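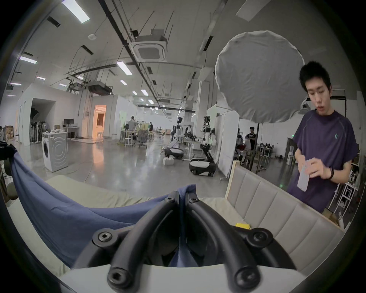

Blue cloth over a beige cushion.

Throw (furnishing)

A throw is a loose piece of cloth laid over a sofa, chair or bed, partly for warmth and partly for show. I've been writing up household textiles for this site for years now, and this is the entry I get the most letters over, mainly from people who want to know how it differs from a blanket. My answer is that a blanket gets tucked in and a throw doesn't, though plenty of shops use both words for the same thing!

The word comes from the plain idea of throwing a cover over something. In Fledby, where I grew up, we all said "chair cloth", and I still heard that at the Utport market last November (an older seller had a whole stall of them, and I came home with two).

Most throws are wool, cotton or acrylic. Wool is the warmest and the fussiest to wash – I do mine by hand and dry them flat. Cotton goes in the machine quite happily. Fringed ones tangle, so I put them in a pillowcase first.

Teodoro Medrano, a weaver in Premville, once let me have a go on his loom. His bigger throws use 731 warp threads and he sets up the loom over several evenings, with the radio on. I managed a strip the width of my hand before tea.

Folding is a matter of taste. Some people like a neat band over one arm of the sofa, others let it fall where it likes. I'm firmly with the second lot, and so is the cat.

See also: Bedspread; Shawl; Antimacassar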